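Thread: a weekend inside our jar-filling cell, for everyone who asked what keeps it running. Long one, get a coffee.
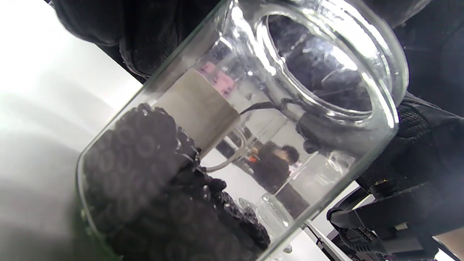
1/ First, the cell. One robot arm, one vibratory bowl feeder, one small turntable, one scale. It fills glass jars with small round parts for our Stillatier line. We named the cell Gornov and the name is on the fuse panel now, so it stays.

2/ When a batch finishes, the total on the screen tells me how the week went. Last week it said 1,373 jars. That's our best week so far and I may have walked around the shop telling people who had not asked.

3/ Sunday is maintenance day. The shop is quiet, the compressor is off for the first hour, and I can hear things. A dry bearing on the turntable makes a little chirp once per turn. You will never catch that on a weekday with the saw running next door.

4/ Order of work, because I get this question a lot:
air off and bled
arm parked at home
main switch locked
bowl emptied
then cleaning, then checks, then power

5/ Please lock the switch. I don't care how small your cell is. Mine has a red padlock and the only key goes in my pocket before I open the guard door.

6/ Bowl feeder next. I scoop it out by hand, wipe the spiral track with a lint-free cloth, and look at the coating under a flashlight. Any bare patch bigger than a fingernail goes in the notebook. Parts slow down on bare patches and then they bunch up at the exit, and then the scale sits there waiting.

7/ The springs under the bowl are the part I ignored for way too long. Three packs of leaf springs, bolted at both ends. One bolt was barely finger tight when I got to it in August. The feed rate had been drifting for weeks and I had been blaming the controller!! Torque wrench, two minutes, drift gone.

8/ So now there's a paint stripe across every one of those bolt heads. If the stripe doesn't line up, the bolt moved. Cheapest sensor in the building.

9/ Tuning the bowl after a cleaning: I start low and come up slowly. Ours likes a setting of 622 on the drive (it's just a number on our controller, it means nothing on yours). Above that the parts start hopping and fall back off the track. It looks busy and delivers less.

10/ OK, gripper talk, my favorite. The jaws that hold the jars have soft pads from Suominen. Glass is fussy. Too little force and the jar turns in the jaws while it's being filled. Too much and you get to practice sweeping.

11/ I check pads by feel first. Clean thumb, push, see if it springs back. Then I look for shine. A pad that has gone glossy has lost its bite even when the thickness is fine. I swap both sides together, always, even when one still looks great. Mismatched pads push the jar off center and then you chase your tail reteaching points that were fine.

12/ Pad life on our cell has settled at 1,666 cycles in summer. Longer in winter. My guess is the heat, but it could also be dust, we have the big door open in warm weather.

13/ Speaking of glass: I handle the jars with gloves on, every time. Fingerprints on the outside change how a jar sits in the pads. And if a rim has a chip you can't see, you want something between it and your skin.

14/ My rim check: tip the jar over on a steep angle and turn it slowly in both hands under the light. A chip flashes. Works with parts in it too, as long as you keep them from sliding all the way to the mouth. Ask me how many I've had to pick up off the floor. (Don't.)

15/ Tilting a part-filled jar is also a nice way to look at the parts themselves. They lie flat against the glass and you can see a whole layer of outlines at once. With dark round pieces you pick out the one odd shape surprisingly fast.

16/ Labels. Plain tan ones, stuck on the outside, and they go on above the fill height. We used to put them lower and they hid the exact spot you want to look at. Moving the label up was a free upgrade and I'm a little embarrassed by how long it took us.

17/ The scale gets its own slot in the routine. Power on, 20 minutes to settle, then a 50 gram check weight in the middle and again at each corner. If a corner reads off, nine times out of ten there's a stray part wedged under the platform. I keep a wooden coffee stirrer for fishing them out.

18/ Turntable: two drops of light oil, spin by hand, wipe off whatever comes out. More oil is worse here. It gets flung outward and finds the jar bottoms, and then the jars skate when the arm sets them down.

19/ Cables! Anything that bends with the arm gets bent by hand while I look at the jacket. The one at the wrist wears first on ours. I found a flat shiny spot there in spring and rerouted it with a bigger loop. No trouble since, and the arm moves a bit more freely too, or I've talked myself into thinking so.

20/ Back up the program before you touch any taught point. Then touch it. Then back it up again under a new name. My folder is full of files called things like westholm_fill_GOOD and westholm_fill_GOOD_really. (Westholm is the shop.) I'm not proud, but I can always get back to where I started.

21/ Restart is slow on purpose. Air on, listen for leaks. Then one empty jar at quarter speed with my hand on the stop button. Then one jar with parts, still slow. Then five at full speed, and I weigh all five on the bench scale as well. If the two scales agree I go home.

22/ This Sunday they didn't agree on the first try! Four good, one light. Turned out the drop chute was sitting a hair crooked after cleaning and a few parts were bouncing off the rim. Loosened it, squared it up, ran five more, all good. Glad I hadn't left yet.

23/ Tool list, since two of you asked last time: torque wrench, set of hex keys with the long arms, flashlight, lint-free cloths, light oil, paint marker, check weight, spare pads, coffee stirrer. All of it lives in one drawer and the drawer is not for borrowing.

24/ Next job is a little camera-free level check on the bowl, just a paddle switch that calls for a refill. At the moment I do that with my eyes and I'm not always looking. If you've run a paddle switch with light parts that like to cling, tell me which arm length you used - I've got two on the bench and can't decide.

25/ Also happy to post the spring bolt pattern and the notebook page layout if anyone wants them. Reply here and I'll dig them out after work tomorrow.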